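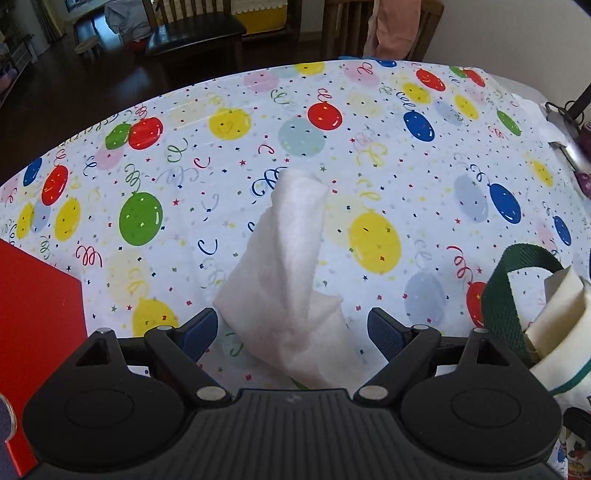 Grostley families lend their tables to robot project

Households in Grostley are being asked to spend a few hours tidying, folding and picking things up so that a robot can learn to do the same.

Flamasholm, a small robotics firm with a workshop on the edge of the town, began the work in September. People who sign up are given a hand-held gripper with a camera on it and a list of simple jobs to carry out with things they already own. Tissues, napkins and thin cloths are on the first list, along with cups and bags.

Each attempt is recorded as a separate example. The recordings are then used to train a learning system, which the firm hopes will control a two-fingered robot arm in its workshop by next spring.

Harriet Ostrowski, who runs the project, said soft items had been chosen first for a reason.

"A mug is the same shape every time you pick it up," she said. "A tissue isn't, and if you drop it you get a new shape again. We could do that all day on a grey bench, but people don't live on grey benches. They have patterned tablecloths and their own stuff lying about, and we want the system to see that."

The firm has collected 600 examples and wants 1,000 before it starts the first full round of training. A session lasts 30 minutes and those taking part are paid for their time. Attempts that go wrong are kept as well, marked as failed, and Ms Ostrowski said people should not repeat a job until it looks neat.

Participants are asked not to clear the room beforehand, but to put away letters, bank cards and family photographs. Other members of the household should stay out of the camera's view. Recordings are checked at the workshop before they are added to the collection, and anyone who changes their mind can have theirs deleted.

A second list, covering zips, lids and drawer handles, is being drawn up with Asberg, which is supplying the arm. Flamasholm has 2 grippers out on loan at present and is building more. The waiting list is open to adults living in Grostley and the nearby villages, and forms can be picked up at the workshop reception until 5pm.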